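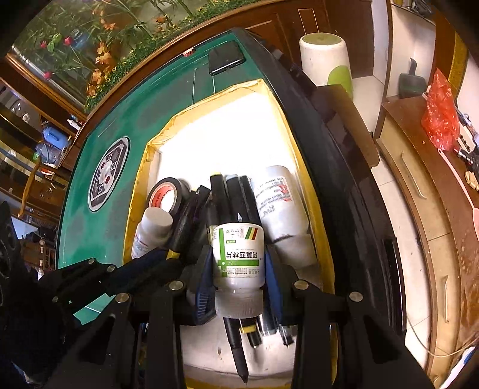
How often do you need to replace the cool packs in the Dotulo medicine carrier?
Every two years if you use it weekly. The maker says five, and we don't believe it.

Dotulo Medicine Carrier, medium
Sold by Bundmont Supplies, Drullville
Stock code 2046-M
In stock, sent out next working day if ordered before 2pm

We stock one insulated carrier for medicines and this is it. We turned down several others, mostly over claims we couldn't get anyone to back up. "Hospital grade" was on three of them and not one seller could tell us which hospital, or what the grade was.

The Dotulo is a plain grey box with a hinged lid, two clips and a shoulder strap. It takes 4 cool packs, two in the base and two in the lid. The packs are included. The strap is not very good and we would swap it for your own if you plan to walk far.

What the maker claims

The leaflet says the box stays between 2 and 8 degrees for 56 hours. Read the small print and you find that this was with the lid shut the whole time, in a room, with packs straight from the freezer. You will be opening yours. Hauwa Ezeani in our stockroom ran one through an ordinary June working day, opening it once an hour, and it had gone over 8 degrees by teatime. We think that is a fair result for a box at this price, but it is a long way from 56 hours and you should plan on a day, no more.

The leaflet also talks about a "smart lining". We asked Uzor, who make the box, what was smart about it. They sent us the leaflet again.

What it does well

The lid seal is good. It is a thick rubber strip that pulls out for washing and goes back without a fight. The corners have held up on the one we keep for our own deliveries, which Chibuzor Omoregie has dropped more than once. The clips can be worked with gloves on.

What to watch for

Don't let insulin or vaccines touch a frozen pack. The box comes with a thin card divider that goes soggy - throw it away and buy the plastic one (stock code 2046-D), or cut your own.
The built-in thermometer reads the air near the lid, so it tells you very little about the bottom of the box. Use a separate one with a probe.
Most tablets don't need a cool box at all. Check the storage advice on the packet, or ask your pharmacist, before you spend money with us.

Price

98 pounds with packs, strap and card divider. Delivery is extra outside Drullville. The large size is on the maker's site but we don't sell it, as the lid on our sample bowed.

Returns

Thirty days, unused, in the carton. Washed boxes count as used. Faulty clips or seals are replaced free for a year, and you don't need to send the whole box back, only the broken part.

Questions about bulk orders go to Sanne Prins at the trade counter.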